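# The Slow Work of Breathing Well

When Ásdís Brynjólfsdóttir came back to her choir after a winter of pneumonia, she could not finish the first line of the first song. She is 71 years old and has sung alto since she was a girl. "I opened my mouth and the air was gone before the word was," she told me. Her doctor had said that the lungs were clear. The X-ray was good. But between a good X-ray and a long phrase of music there was a distance, and she had to cross it herself.

I met her in Kuddale, a town where the hills begin directly behind the last street. She asked me to walk with her to the church, because it was time for her walk anyway. We went slowly. She stopped at two benches, and at each one she stayed standing, with one hand on the backrest, until she could speak a full sentence again.

Most of us do not think about breathing, and for most of life this is the right way. The body takes care of it in sleep and on the stairs. The main muscle is the diaphragm, a wide sheet under the lungs which pulls down when we breathe in. Between the ribs there are smaller muscles that help to open the chest. Like the muscles of the legs, they become weaker when they have little to do. After weeks in bed, or after years of sitting with a round back, many people start to breathe mainly with the top of the chest. The shoulders go up, the neck works hard, and the breath is short.

Oluf Eyvindsson has been a physical therapist for most of his working life, and he spends his mornings at a small lung clinic in Lotow. He is a quiet man, and he does not like the word "exercise" very much. He prefers "practice," as musicians say it. His patients come after infections, after heart surgery, some with asthma and some with COPD, the long disease that narrows the airways. He looks first at how they sit down.

"If a person holds the breath to sit in a chair, they will hold it for everything," he said. "For the shoes, for the shopping bag. Then they are tired at noon and they think it is their age."

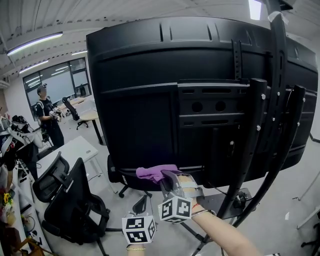 The first thing he gives to new patients is a way of timing the breath in daily tasks. Breathe in before the effort, breathe out during it, with the lips a little closed as if to cool soup. It sounds too simple, and several patients told me they were disappointed at first. They had expected machines. But the effort of a normal day is made of small reaching and pressing movements, and these are exactly where people stop breathing without noticing. Cleaning is a good example. Someone who wipes the back of a big television, one hand pressing a cloth along the lower edge of the plastic, can easily forget to breathe out until the job is finished. Eyvindsson asks patients to let the air go slowly while the hand moves, then to rest the arm, then to start again. He gives the same advice for making a bed and for washing hair, where the raised arms make it harder for the chest to open.

The second part is walking. The clinic uses a marked path between its door and the old Jääskeläinen bakery, a distance of 800 meters, almost flat. Patients walk it at their own speed and write down how short of breath they feel, on a scale from zero to ten. The aim is to stay near 3. At that level it is possible to talk, but singing would be difficult. If the number goes higher, they slow down before they have to stop. I tried it myself with a cold, and I was surprised by how early I wanted to go faster than my breath allowed.

Brynjólfsdóttir keeps her numbers in a school notebook. She likes to count, and she also wears a step counter that her grandson gave her. On the day of our walk it showed 2,529 steps when we reached the church. She wrote this down in pencil before she took off her coat. In December, she said, there were days when she had walked only from the bed to the kitchen and back, and she had not written those days down at all. Now she wishes that she had.

There are also small devices for training the muscles that draw the air in. The patient breathes through a mouthpiece against a resistance, a little like drinking something thick through a straw. The clinic lends one called the Kivis, which has a dial on the side. Eyvindsson gives it to some patients and not to others. He wants first to see the walking and the timing done regularly, and he checks the setting himself. Too much resistance can make a person dizzy, and a person who gets dizzy alone in the kitchen will put the thing in a drawer.

He is also careful about promises. Damaged lung tissue does not grow back because somebody practices. What can change is how strong the muscles are, how well the legs use the oxygen they receive, and how frightened a person is when the breath gets short. This last one is bigger than I had understood. Shortness of breath causes fear, fear makes the breathing faster, and faster breathing brings less air each time. A woman in the waiting room told me she had not used the stairs in her own house for a year -- she slept on the sofa. Her lung tests had hardly changed in that time. She now sleeps upstairs, and rests once on the way.

Anyone with new or sudden breathlessness, chest pain, or blue lips needs a doctor quickly, and should not try to train it away. Eyvindsson repeats this to every group, also to those who have heard it before.

In the church the choir was already standing. Brynjólfsdóttir has moved from the second row to the end of the first, where there is a chair she can use between songs. The conductor has marked extra places to breathe in her score, and two other altos have copied the marks into theirs. They sang an evening hymn with long lines. She took a breath in the middle of each one, and then she came in again with the others.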